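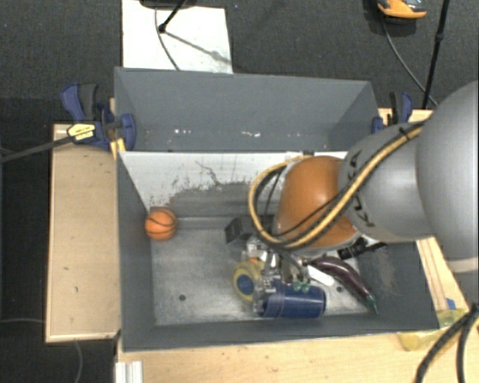
Drutlow Gray Sorting Bin, Tall Side

In stock at Adugna. Sold singly or as a set of 2.

Big open bin for loose stuff. Toys, play food, cups, hand tools, returns, whatever ends up on the floor at closing. Tall sides so round things stay put. A small basketball will sit against the wall of it and an eggplant won't roll off under a shelf. We use these ourselves in the back and have for years.

Set them one right behind the other and you've got a full side and a sorted side. Works great for going through donations, lost and found, mixed returns. Tip it all in the front one, pick through, good stuff goes in back.

Details

Color: gray
Shape: rectangular, open top, no lid
Length inside: 485 mm
Side height: 300 mm
Floor: bare metal, flat
Dividers: none included, see Flillow below
Sold as: single or set of 2

Please measure your shelf before ordering. The 300 is the side height only, leave room over the top to get your arm in. We get a lot of these back becuase somebody measured the shelf and forgot about the hand.

About the floor

Metal floor, and it'll show wear. Scuffs, dull patches, rub marks where things get dragged. Cosmetic, not covered as a fault. If you want it quiet put a mat down, a cut piece of yoga mat is fine. Wooden blocks on the bare floor are LOUD, school customers take note.

Used bins come up now and then at a lower price. Floors on those are already worn, sides are checked before they go out. Ask at the counter or email, we don't list them separately.

What fits

Cups and tumblers on their sides. Play fruit and vegetables. Small balls. Boxed items if the box is small. Hand tools, though long ones end up leaning on the side wall. Not for liquids. Not for food you plan on eating.

Doesn't fit: full size basketballs plus anything else you wanted in there. Long rolls. Brooms (yes, people ask).

Cleaning

Damp cloth, dish soap, dry it after. No bleach on the floor. No steel wool. Grit collects in the corners, an old paintbrush gets it out.

Goes with

Flillow divider strips, pack of 4. Push in, no screws. Makes small sections for cups and little parts.
Dindness label holders, clip over the rim. Black or white. White is back ordered until late May.

Customer notes

"Got the set for our toy library. One bin for checked toys and one for not checked yet. Saves a lot of arguing. Taller than I pictured so the little kids can't reach the bottom, which suits me fine." Wubit Tefera

"Good bin. Noisy. Bought the mat after like the page said to. Would buy agian but wish it came with handles." Mélanie Gauthier

Handles: still no. We've asked Drutlow. Carry it from underneath, two people if it's full.

Shipping

Ships flat on a pallet if you order 4 or more, otherwise boxed. Over 2 bins and we'll call you about delivery first, so leave a phone number that works. Curbside only, no stairs.

Returns OK if unused, original box. Used ones we can't take back unless something's wrong with the sides. Send a photo of the damage and your order number.

Page updated May 16, 2025. Prices at checkout, they change when freight does.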